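Mounting a Power Strip on a Painted Wall

Getting a power strip off the floor or desk keeps dust out of the sockets and takes strain off the cord. The method described in these notes uses an adhesive hook and needs no drilling. It suits smooth painted drywall, tile and sealed plaster. It does not suit wallpaper or textured paint.

What you need
Adhesive hook rated for at least 2 times the weight of the strip with all plugs attached
Isopropyl alcohol and a lint-free cloth
Pencil and level
Kitchen scale

Steps
1. Unplug the strip. Check the back for a keyhole slot or hanging loop. If it has neither, use a screw-on bracket.
2. Weigh the strip with its usual plugs and adapters. Ours came to 300 grams.
3. Mark the hook position. Leave enough slack for the cord to reach the outlet without pulling on the hook.
4. Wipe the area with alcohol and let it dry completely.
5. Peel the backing, press the pad firmly from the center outward, and hold for one minute.
6. Leave the hook unloaded overnight.
7. Hang the strip and plug it in. Push each plug in with one hand while supporting the body with the other.

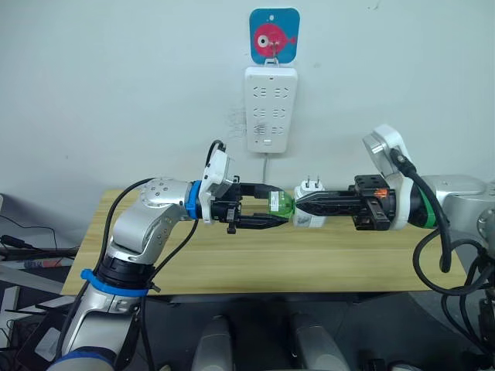 Load limits
Add up the wattage of everything connected and compare it with the rating on the label. Do not run heaters or kettles from a wall-hung strip. Do not plug one strip into another.

Check the pad once a month for lifting at the corners. Replace it if any edge has come loose; pads do not bond properly a second time.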